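## Montaje de la guirnalda de luces Trarkby

Antes de subirse a la escalera, desenrolle la guirnalda entera en el suelo del salón y enchúfela unos minutos; es mucho más cómodo cambiar una bombilla ahí abajo, con un café al lado, que en plena víspera de la boda.

1. Coloque los 4 ganchos grandes en las esquinas del techo o de la carpa.
2. Pase el cable guía, sin tensarlo del todo, y deje unos 40 cm de holgura en cada extremo.
3. Cuelgue la guirnalda empezando por el lado del enchufe.

**Precaución:** no una más de 3 guirnaldas a una misma toma.

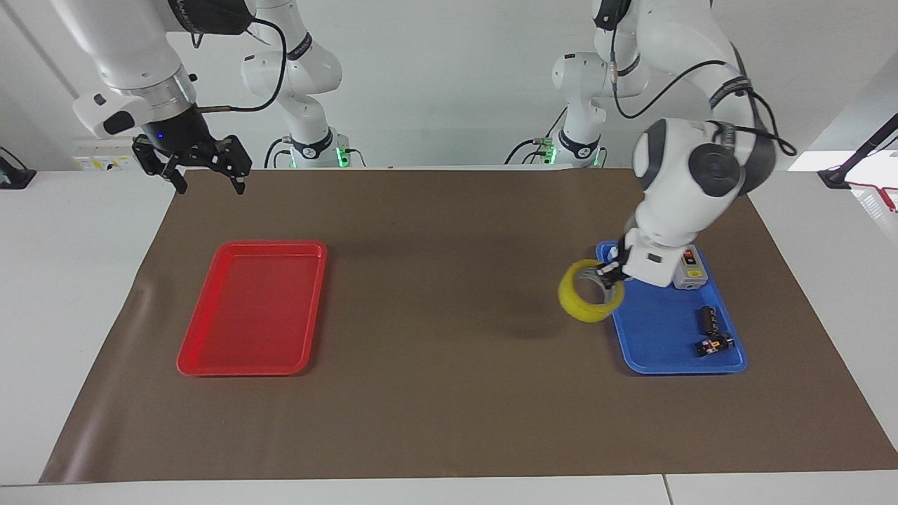 4. Tense el cable guía poco a poco, alternando los lados, hasta que la curva le guste.

**Nota:** si celebra al aire libre en noviembre, añada la funda Oltness en cada conexión.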